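We use cookies to keep you signed in and to remember your language. Accept / Manage settings

4 Recording examples in the simulator

This section covers recording practice episodes in Nosik, the simulated workcell that ships with Gitstead. Read Section 3 first if you haven't paired the hand controller yet.

4.1 Before you start

1. Open Gitstead and choose Workcells, then Nosik.
2. Check that the status line shows port 2404. If it shows anything else, close the program and start it again from the launcher.
3. Under Operator, type your full name. Two people sharing one name in the log makes a batch very hard to sort out later.
4. Pick an object set. Mixed sets combine things of different size and shape, such as a ball and a bat, and are the best choice for a first batch.

Note: Object positions are shuffled at each reset. Don't drag objects back to where you'd like them.

4.2 Recording an episode

1. Press Reset and wait for the objects to settle.
2. Read the instruction in the task bar out loud once. It names one object to pick up.
3. Press Record. The counter turns green.
4. Bring the gripper down beside the named object with the fingers open. Move at a steady pace and avoid long pauses.
5. Close the fingers until the grip meter stops rising, then lift straight up.
6. Hold for 2 seconds and press Stop.
7. Mark the episode Good, Poor or Discard. Poor episodes are kept, so use that label for a slow or clumsy grasp that still matches the instruction.

Caution: Do not press Reset while the counter is green. The file will be saved without a label and can't be recovered from the menu.

Note: A nudge to a neighbouring object is fine. If the named object leaves the work surface, stop and mark the episode Discard.

4.3 Checking the wrist view

Open the wrist view from the View menu at the start of each batch. Both finger assemblies should show in the lower part of the picture. If only one does, go to Camera, choose Restore Mount and reset again.

Large objects can fill much of this view. When the named object is hard to make out, back the gripper away before you press Record – the learner copies searching movements along with everything else.

4.4 Sending a batch

1. Choose Batch, then Review. Play back any episode flagged in orange.
2. Fix wrong labels here. Labels are locked once the batch is sent.
3. Press Send to Jitaru and leave the program open until the bar clears.

Error 609 means the batch has an episode with no operator name. Add the name in Review and send it again. For any other error, write down the code and contact Treasa Cullinane at the Conanura help desk, extension 2533.

Contact us | © Conanura | Back to top 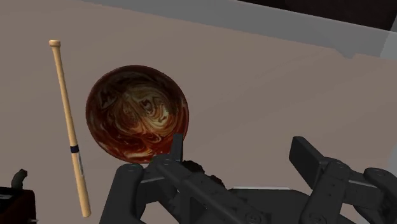
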